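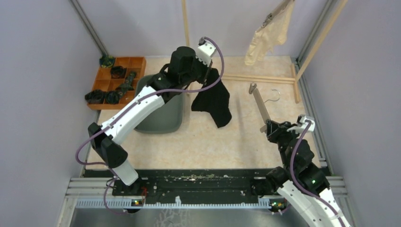 Visit notes: Linstead open lab, December

The Linstead building opens its manipulation labs to outside engineers once a year. I spent the afternoon in the two-arm cells on the ground floor, where Statine runs its garment handling work. My interest was the control stack, so I skipped the hardware talk.

Statine splits the job between a learned policy and a conventional executor. The policy emits a chunk of joint targets for both arms, and the executor interpolates, checks limits and forwards setpoints at 60 Hz. Chunks are 20 steps long and overlap; the blending window is set in a plain config file. Filance supplies the logging layer, which stores every setpoint next to the measured position. Replay tooling is good - you can scrub to a step and see which chunk it came from.

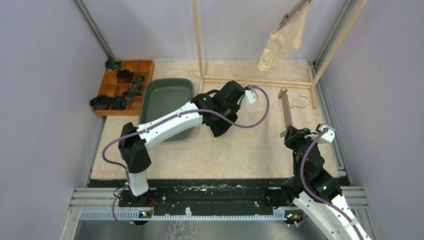
Collision checking is the part I came for, and it is thinner than I expected. The planner holds a static model of the cell and tests both arms against it before each chunk is released. Cloth is left out altogether. A rack with two uprights and a cream cloth hanging between them is modeled as bars only, and the hanger lying beside the right gripper would need its hook modeled separately, an open loop that a box primitive covers badly. Cables are handled with a fixed margin on the forearm links. I asked about the wide cable loop at the left wrist and was told the margin is tuned by hand.

Buthelezi had the next bay, showing an evaluation harness. It reruns 2000 logged episodes against a new checkpoint and reports tracking error per joint. No success metric yet for cloth. Their export format reads Filance logs directly, apart from timestamps, which still need a conversion script.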